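# Example 2383

I was good at it by May, good enough to be given the shirts.

Everybody at Undimum starts on washcloths. A washcloth is a square and it wants to stay a square, and after ten days of them you can do it half asleep, which is exactly when they take them away from you. Then come pillowcases, then towels, and then one morning there's a red thing in a heap on the gray and you put your hands in the handles and think, oh, finally!

You hold the handles and the arms go where you go. I loved that from the first hour. My mother taught piano in Grelladbridge for most of her life, and she used to lay her hands over mine on the keys, and I remember wondering what the piano made of it. Now I had my hands over somebody else's. I'd lean, and the arms would lean, and every little dither and second thought I had went down the wire and into the collection with everything else.

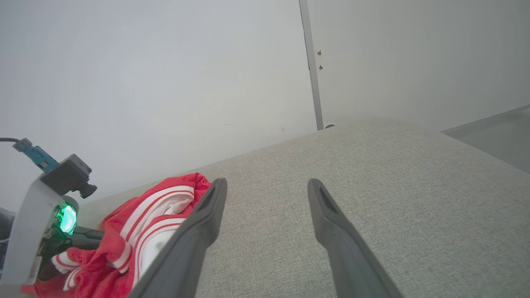 The rule was to begin each one as if you had never seen cloth before. Drop it, let it land however it lands, take your hands off, put them back on, go. No smoothing it out first to make life easy. I broke that rule on my second day and the shift lead at the next station leaned over and said, "It won't get easy ones in Luangrath." Luangrath was where the first laundry was going to be, up on the lake. None of us had been there. We talked about it the way my grandparents talked about America.

So I got fond of bad heaps. I'd get one with a sleeve swallowed inside itself and feel my heart lift. How do you find an edge when every edge is hiding? You pinch a bit and raise it and see what the rest does. If it hangs wrong, you put it down and pinch another bit. It's slow, and on the screen it looks like dithering, but those were the ones the training people at Murkent asked for again and again. More of the ones where you change your mind, they wrote. I taped that note over my station. I have changed my mind my whole life and it was the first time anyone had put in an order for it!

My daily target was 15 keepers, and a keeper had to end with the thing folded and both arms back at rest. Early on I was throwing out more than I kept. Then I started humming. I hummed the slow left-hand part of a piece my mother used to give beginners, and my hands settled down to it, a pinch on the first beat, lift on the third. I didn't tell anyone. I kept seven, then 10, then the whole 15 with time left to practice on something stupid, like a sock.

By the fall the model was ready to try by itself. They picked my station because it had the best numbers, and they sent us the note in the morning: after example 2383, hands off, let it run.

I did 2382 and it was a beauty. I did 2383 and fumbled a corner and recovered it, and I was proud of the recovery. Then I let go of the handles and pushed my chair back until it hit the radiator.

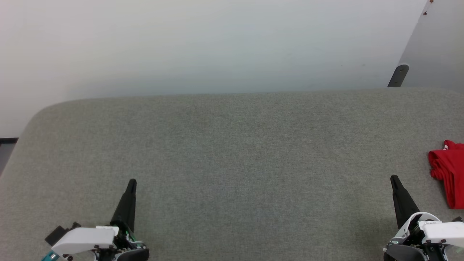 Waiting was the hard part. I had spent 775 hours in those handles and my fingers kept closing on nothing. The shift lead had come to stand behind me, and so had two people from towels, and we all leaned the same way like people watching a putt. The red cloth lay over on the right, close by the right gripper, with all that bare gray stretching away to the left of it, and I caught myself thinking, start with the right, start with the near one, come on. I had my hands in my lap. I pressed my right thumb against my finger anyway.

It started with the right.

It pinched, and raised, and the cloth hung wrong. I could have told it so. It held still for a moment with the whole crooked thing dangling, and then it put it down, gently, and went in again a little farther over.

"It's stuck," said one of the towel people.

"It's changing its mind," I said, much too loudly.

Second pinch, and up. And I heard myself breathe in, because I knew that rhythm, I knew it in my wrists. Pinch on the first beat. Then a wait, longer than anybody would need, while a beat went by that only I could hear. Lift on the third.

I called my mother from the parking lot and hummed it to her down the phone, and asked if she remembered what it was called.

"You're rushing," she said.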